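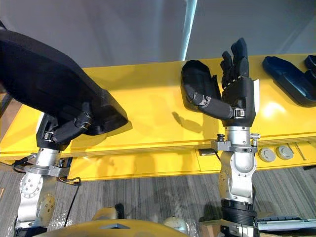
*The Broltau two-arm cell at its worktable in Closmont, with a molded shell in the left hand.*

# Flalteck Publishes Setup and Care Schedule for Broltau Two-Arm Cell

CLOSMONT, 2023-10-07 - Flalteck announced today that it has adopted a written setup and care schedule for the Broltau cell, a two-arm robot station that handles molded plastic shells at the company's Closmont site. The schedule was prepared with Oláh, the engineering firm that has supported the cell under a service agreement signed in April. It takes effect immediately.

The document runs to 18 pages and replaces the separate notes that operators and service staff had kept until now. It covers the wrists, the hands, the cables and the work area, in the order in which they are to be checked.

Most of the attention goes to the wrists. Each hand of the Broltau is held at a silver wrist in a gray clamp bracket with a screw knob. Under the schedule, both clamps are inspected after every 100 hours of operation. The arms are brought to rest and power is removed before any knob is turned. The hand is supported while the clamp is open, then set back to its reference mark and tightened. Service staff sign the cell log before power is restored.

Cables are checked at the same time. The thin black lines beside the forearms must have enough slack for the full turn of the wrist, and no loop may hang where it could catch on the worktable. A cable with a worn jacket is replaced and may not be taped. Connectors are pressed home by hand and checked again once the arm has completed a slow test move.

The hands are wiped down with a dry cloth at the end of each shift. Finger joints are then opened and closed at low speed, first with the hand empty and then with a shell in the grip. If a thumb does not return to its start position, the cell stays out of service until Oláh has been informed.

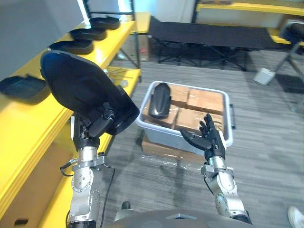 *Black trays along the yellow shelf and a storage bin of cardboard boxes on the floor, with the left hand gripping a large tray-like part.*

The schedule also sets out how the area is to be arranged. Molded parts are laid out in a row with space between them for the fingers to close. Bins remain within reach of the arms, and their position is confirmed by a slow pass of each hand before regular work begins. Tools used for service are returned to storage before restart - the log includes a line for this check.

New operators will complete 2 days of instruction on the schedule before working at the cell alone. Work inside the arm housings remains with Oláh, which has agreed to respond to service calls from Closmont within 4 hours during plant operating times.

Flalteck and Oláh will review the inspection interval next April, using the entries in the cell log. Changes to the schedule will be issued as numbered revisions, and a printed copy of the current revision will be kept at the Broltau cell.

**About Flalteck**

Flalteck operates and maintains automated handling equipment for molded plastic parts at its site in Closmont. Inquiries about the Broltau cell may be directed to the Flalteck press office.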